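Visit report: an afternoon with the walking machine at Wisteo
Posted 23 February 2021
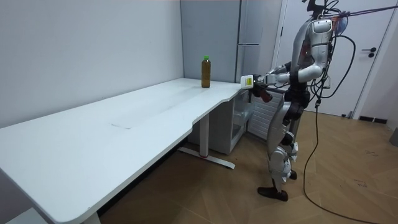
I went to Wisteo's open afternoon expecting to be sold something, and for the first half hour I was. There were slides. There was a film with piano music in which a humanoid carried a tray across a sunlit kitchen and set it down in front of a smiling family. I asked how many takes the tray had needed and was told that was a good question.

What I wanted to know was duller. Who looks after the thing, how long does it take to get it ready in the morning, and what breaks? I run maintenance planning for a packaging plant, and we have had three salesmen through since last April telling us that legs are the future. Our floor is flat. I have yet to hear what the legs are for.

Luckily the second half was given over to Sosina Abera, the technician responsible for setup, and she was willing to talk about all of it.

The robot works at a desk in a room with a parquet floor and a fridge in the corner. Wisteo calls this "a natural environment." The task is to reach for a drink bottle at the back corner of the desk. It stays on a tether from the upper back, and a black cable runs from its back down to the floor. I asked when the tether comes off. Abera said it stays on whenever the legs are powered, and she would be unhappy with anyone who did it differently. Good for her. The brochure does not mention a tether anywhere. I read it twice on the train.

The morning routine goes like this. She inspects the rope and its fittings by hand before anything is switched on. She walks the cable from end to end feeling for nicks, then lays it out in a wide loop so that a backward step won't land on it. Then the robot is powered up hanging, the joints are run slowly through their range, and only after that is it lowered until the soles take the weight. On a good day that is 21 minutes. On a bad day one of the joints reports a position it isn't in and the whole thing starts over.

I asked for the log and to my surprise got to look at it. 1,654 powered hours since delivery. In that time the knees have had the most attention, then the hands. The ankles I would have bet on, and I would have lost. Knee play is checked every 500 hours with a dial gauge, with the robot hung up and the thigh clamped. The first check was fine. The second found enough slack in the left knee to send the unit back to Jidby, who make the leg drives, and it was gone for five weeks. There is no spare. If our case packer were gone for five weeks I would be gone too.

The arms get their own calibration, done with a small fixture that bolts to the desk. If the desk gets bumped, you do it again. That seemed to me an odd arrangement for a machine whose selling point is that it copes with the world as it finds it, and I said so. The sales manager said adaptability was on the roadmap. Abera said she had put tape on the floor where the desk feet go, and that had helped.

A few more things I wrote down, in no order:

The shell panels have to come off for most jobs. They are held by small screws of two lengths that look alike, and the long ones in the wrong holes will touch the wiring. She keeps them in two differently colored trays. The manual mentions the lengths in a table at the back.

Finger tendons are treated as a consumable. The replacement kit comes from Zaltalon and takes her most of a morning per hand. I asked the price and was told to contact sales, who were standing next to me and told me to contact them by email.

Software updates are done with the robot hanging. One update swapped the sign on a hip joint. She found that out during the slow joint run, which is why she will not skip the slow joint run.

The fault list had 3,374 entries, most of them communication warnings that clear on their own. I don't like that. On our lines a warning that clears on its own is one everybody has learned to ignore, and sooner or later one of them was the real one. Abera agreed and has started sorting them by cable position. She suspects a connector. The supplier suspects the cable.

Another visitor, from a firm called Ayele that does warehouse fit-outs, asked about payback. The answer involved a chart with no numbers on the vertical axis. He took a photo of it, I think for his own amusement.

So would I have one? No. A fixed arm on a pedestal would do that bottle job with a fraction of the upkeep, and I could buy the spare as well. I'll admit the maintenance was better than I expected, though most of that was Abera's own procedure and very little was in the manual. If Wisteo wants to convince people like me, they could leave the film at home and print her checklist.

Parking is behind the building and the sign for it is wrong. Follow the delivery entrance. The coffee was decent.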